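Print | E-mail
Reading time: 2 min

Julance Reuse Program: progress report to the Boyer Fund
Submitted by Raphaël Renaud, Clenimero
05/04/2021

1. Status

The program collects retired office computers in Lusen and returns usable machines to schools. Intake reached 982 units by the end of March against a grant target of 3000. Collection is behind plan. Two of the larger donor offices postponed their handovers, and both have asked for new pickup slots.

2. Storage and transport

The second storage bay was leased as budgeted. Racking is in place on the north wall only. The van contract was renewed at the previous rate, with the mileage cap raised by 15 percent.

3. Data erasure

Drives are pulled at intake and logged by serial number before any other work starts. Drives that fail the erase pass go to the shredding contractor under the existing agreement. Certificates are filed by donor.

4. Parts recovery

Processors, memory and add-in cards are graded separately from cases and boards. Sockets are checked for bent contacts before a board is listed as reusable.
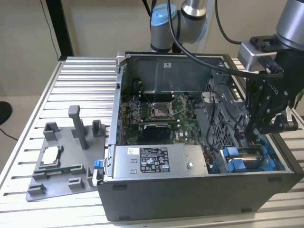

Tower on its side, side panel off, CPU socket open and empty.
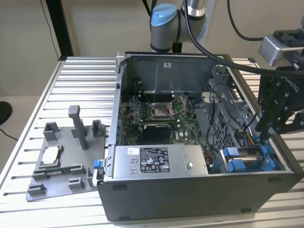
Boards that fail grading are sold by weight, and the income is credited to the transport line. The current price list from the recycler expires before the next reporting period; a new quote has been requested.

5. Request

We ask the Fund to approve moving the unspent racking allowance to collection costs. No change to the total is sought.

This site uses cookies. Accept | Settings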